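Guestroom Setup, Unit 2: The Bedside Table
Handout for the Rorkero housekeeping course, April 2020

Okay, the bedside table! I know it looks like the easy bit after all that wrestling with sheets, but it's the spot a guest reaches for half asleep, so I always give it its own unit (and I will be checking it on your practical, you've been warned).

Start with the top. Lift the phone, wipe under it, wipe the phone itself, and don't skip the handset. Round tables with a raised lip are crumb traps, so fold your cloth to a point and run it all the way along the inside of the lip. If there's a seam in the top, go over that too, with the grain and with a cloth that's barely damp.

Then the cords. Let the coiled one hang free and give it a gentle untwist if it has knotted up on itself. Anything plugged in at the wall stays plugged in, and please, please don't press a red button on a wall plate to find out what it does! Dust around it with a dry cloth.
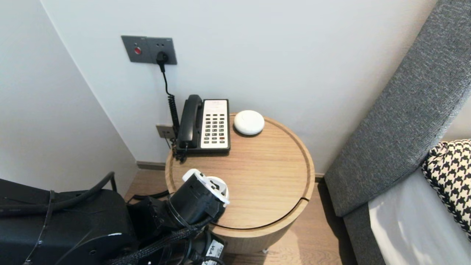 A round table next to a gray upholstered bed gives you no corner to line things up with, and Favora wrote in to ask whether the phone shouldn't go at the front, where a guest can grab it without stretching. I go back and forth on this one. At the front it's handy, sure, but so is a glass of water, and I'd keep the phone to the back and leave the front clear for the glass, the book and the reading glasses. If your property's room card says otherwise, follow the card.

Last thing before you leave the bedside: pick up the handset, listen for a dial tone, put it back properly. A handset sitting crooked means the front desk can't get through.

For next time, read page 33 of the Volell manual and bring two dry cloths.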